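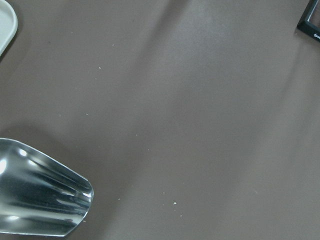
The Ikow bench cell is a single-arm tabletop manipulation station used for handling small household and kitchen objects. It consists of a six-axis arm on a fixed pedestal, a parallel gripper with replaceable finger pads, a small camera fixed at the wrist, and a covered work surface within reach of the arm. The cell was first assembled at the Haltport workshop, and a second unit of the same pattern was later installed at Flurach. The two differ mainly in the height of the pedestal and in the routing of the arm cables.

Most of the upkeep of the cell concerns the wrist camera and its relation to the arm. The mechanical parts need little attention between services, whereas the camera must be checked whenever it has been knocked, unplugged or removed for cleaning.

Camera mounting

The camera sits on an aluminium bracket made by De Luca, held to the wrist flange by four screws and located by two dowel pins. The bracket places the lens 80 mm behind the fingertips when the gripper is closed. On the first version there were no dowels and the bracket could turn slightly on its screws, which produced a slow error in picking that was at first blamed on the arm. Brackets of the early type can be recognised by a slotted hole on the cable side and should be replaced when found.

The screws are tightened in a cross pattern with the arm parked and the drives off. Thread lock is used on the screws but not on the dowels. The camera cable leaves the bracket on the side away from the fingers, passes through one soft clip and then joins the main bundle at the forearm. A loop of slack is left at the wrist joint. If the loop is too short the connector works loose during long rotations, and the usual sign of this is a picture that drops out only at one end of joint six's travel.

Work surface

The surface is flat and matt. Gloss coverings were tried at Haltport and given up, as reflections of the overhead lamps were picked up by the vision software as edges. Polished metal utensils cause a similar difficulty and cannot be avoided in a kitchen set, so exposure is set with at least one of them on the surface. The correct setting is the longest exposure at which highlights on the metal remain small and the covering still shows its tone. Uneven light across the covering is acceptable provided that it does not change during a run - blinds are closed and the lamps left on for 15 minutes before any adjustment is made.

Crumbs and specks are removed with a dry brush between runs. Damp cloths leave marks that take some time to fade and are kept for the end of the day. A speck on the surface moves across the picture when the arm moves, while a speck on the lens stays in the same place, and this is the normal way of telling the two apart.

Hand-eye calibration

Calibration establishes where the camera lies in relation to the wrist. A printed target is clamped to the surface and the arm visits 96 poses above it, stopping at each for one exposure. The poses are stored on the controller and should not be edited on one unit without copying the change to the other. Poses in which the target is partly out of view are rejected by the software. A result with too many rejected poses is discarded and the procedure repeated after the clamp and the lamps have been checked.

The result is tested by touching off on a fixed steel pin at the corner of the cell. An error that is the same in every direction of approach usually points to the tool length, and an error that turns with the wrist points to the camera bracket.

Routine service

Finger pads are changed when the ribbing is no longer visible at the tips. The pads are handed and carry a small notch on the outer face. After a change the gripper is homed and the closed position entered again.

The Haltport unit had completed 2,133 hours at its last full service, carried out in February, when the wrist cable and both pads were renewed. The Flurach unit is serviced on the same schedule, but its cable is inspected more often on account of the tighter routing behind the pedestal.

Known faults

Loss of picture during motion is most often a cable fault and seldom a fault in the camera itself. Drift in the height of grasp over a single day has been traced to the pedestal bolts at Flurach, which stand on a timber floor. Failure to home the gripper after a pad change normally means that the pads have been fitted to the wrong fingers.

Ikow bench cell - workshop reference pages | Contact: Haltport workshop office | © Ikow | Back to top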